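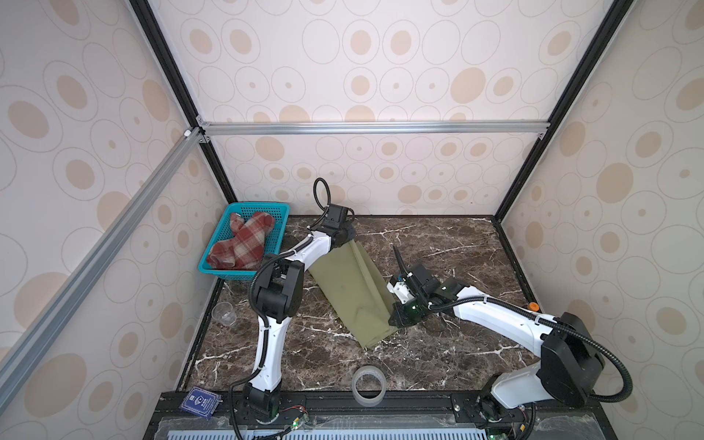 3.2 Equipment and budget

We planned the purchase before fixing the list of tasks, and this shaped the study more than we expected. The budget covered two arms, their grippers, the enclosure and a small reserve for spares. We asked for quotes from Staltura and Briem. The Briem quote was lower for the arms alone but left out mounting parts and cables, and once these were added the gap was too small to matter. We chose Staltura for its shorter delivery time.

Figure 2. Bimanual cloth handling in the enclosed cell. The two arms share one front rail and hold an olive green cloth between them.

Both arms are bolted to a single rail, as Figure 2 shows. Separate stands would have let us change the spacing freely, but each stand needed its own base plate, and the floor in the Steltesska lab would have had to be leveled first. The enclosure uses aluminum bars that can be taken apart and reused. Patterned wallpaper on the three walls was bought by the roll and charged to consumables - it is replaced whenever the background is changed.

Wear parts were harder to plan. We ordered 3 spare sets of gripper pads in July and set aside 30 hours of technician time for repairs and recalibration. Cables were not in the first plan. Gwenaël Langlois, who kept the purchase records, moved them to their own budget line on 2021-08-03, and we suggest that other groups do the same from the start.

Cloths, baskets and other household items came from ordinary stores and were paid for out of the same consumables line as the wallpaper. Items used in the Britach trials were bought separately and are left out of the totals in this section.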